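Housekeeping Basics, Unit 3: Clearing and Resetting a Small Bedroom
Instructor: Maksym Pasichnyk

Read this before the August practical. Bring the Steta checklist with you.

**Order of work**

1. Open the balcony door, if the room has one.
2. Clear the bed first. Bottles, boxes, papers and tissues all come off before you touch the sheet.
3. Sort what you took off: keep, wash, throw out. Loose papers with writing on them always go in "keep" until the resident has looked at them.
4. Do the floor next, working from the far wall toward the door.
5. Change or smooth the bedding last.

**Cloths and tissues**

Pick up used tissues one at a time and drop them straight in the trash bag. Cloths go in the wash pile, even if they look clean. Shake them out first, as small things get caught in the folds.

A patterned sheet hides crumbs and stains. Run your palm over the whole surface, then check it again from the other side of the bed.

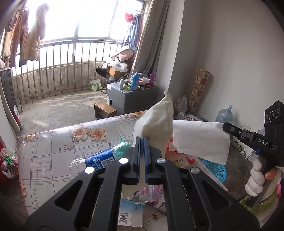 Floor items are sorted the same way. Plastic bags full of wrappers go out. Empty water jugs go back to the kitchen. Rolled mats stay upright against the wall. Keep bags and baskets away from power strips.

**Time**

Allow 11 minutes for the bed and 5 for the floor. Lodhi group starts first, Urkach group second.

**For next time**

Read the Kustham handout on storage, sections 3 to 5, and write down one question from it.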